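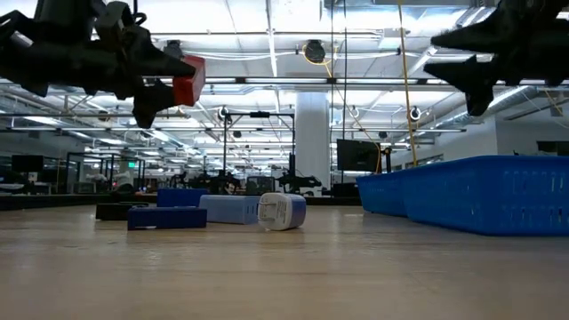 Tiempo de lectura: 4 min

Bueno, pues hoy toca ordenar. Ya sé que en el programa pone «Unidad 2: clasificación de objetos pequeños» y que suena más serio, pero al final vamos a hablar de bloques, de cestas y de qué hacemos con una mesa cuando se nos llena de cosas. Os dejo estos apuntes para que no tengáis que copiarlo todo y podáis mirar lo que hago con las manos, que es lo que luego se olvida.

Empiezo por lo que más me preguntáis: ¿por dónde se empieza? Yo empiezo siempre por lo que tengo más cerca. Hay quien prefiere ir primero a por lo más grande, y me parece bien, pero en una mesa con cuatro bloques y algún bote tumbado la diferencia de tamaño es poca y se pierde más tiempo eligiendo que cogiendo. Ojo con las piezas que quedan medio tapadas por otras. En el ejercicio de Viltville casi todo el grupo se dejó un bloque oscuro detrás de otro oscuro — dos colores parecidos, poca separación — y lo encontramos al pasar el paño.

Segunda cosa: el criterio. Antes de tocar nada decidís si vais a separar por color, por forma o por uso, y lo apuntáis en la hoja. Por color es lo más rápido de explicar y lo que más discusiones trae. ¿Un azul lavanda va con los azules? ¿Y un cilindro blanco con los extremos azules? En el método Yeoh, que es el que seguimos en este curso, manda el color que ocupa más superficie, así que el cilindro sería blanco y se acabó. A mí me convence a medias (con las etiquetas impresas se lía bastante), pero lo usamos todos igual y así podemos comparar las hojas.

Si separáis por forma, tened preparada una categoría para lo que no es ni bloque ni cilindro. Siempre aparece algo.

Ahora las cestas. Para esta práctica van 2 por mesa, una al lado de la otra, con los bordes casi tocándose. Me gustan las de plástico con ranuras porque se ve algo de lo que hay dentro sin asomarse, y porque se lavan en un momento. 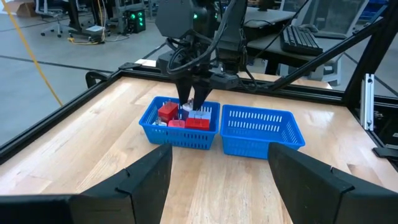
Lo que os pido es que llenéis primero una y dejéis la otra libre hasta que tengáis claro que hace falta. Sí, ya sé que da gusto repartir desde el principio, ¡queda todo tan igualado! Pero luego cambiáis de idea con el criterio y hay que vaciar las dos. Con una sola en marcha, la segunda os sirve de sitio de paso para las dudas.

Dentro de la cesta, los bloques altos de pie y pegados a la pared, los anchos tumbados delante. Lo menudo, lo último y en una esquina. Si lo echáis al principio acaba debajo de todo, y las piezas transparentes ya ni os cuento, que sobre fondo azul se ven regular. No apretéis. Si una pieza no entra sin empujar, va a la otra cesta.

De tiempo tenéis 15 minutos por ronda. En la ficha Hiter (página 121 del cuaderno de Gustside) hay una tabla para apuntar el criterio, las piezas dudosas y dónde las habéis puesto. Rellenadla durante la ronda, por favor, que en la entrega de febrero me llegaron hojas escritas de memoria y se notaba muchísimo.

Y la mesa. La ronda termina con la madera despejada y las cestas apoyadas a un lado, rectas, sin que asomen por el borde. Agachaos un poco y mirad a ras del tablero, con la luz de frente: los reflejos engañan y desde arriba una pieza clara se confunde con la propia madera.

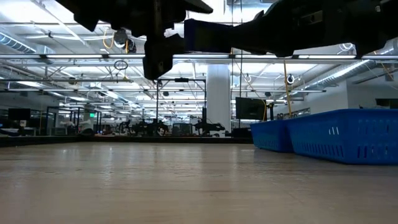
Las dos cestas azules, a la derecha del tablero.

Para la próxima sesión traed hecha una ronda en casa con lo que tengáis por el cajón de la cocina — pinzas, tapones, pilas, lo que sea — y dos criterios distintos para las mismas cosas. Apuntad qué piezas cambian de grupo al pasar de uno a otro, que de ahí sale el debate de la primera media hora. Si no tenéis cestas, valen dos cajas de zapatos sin tapa.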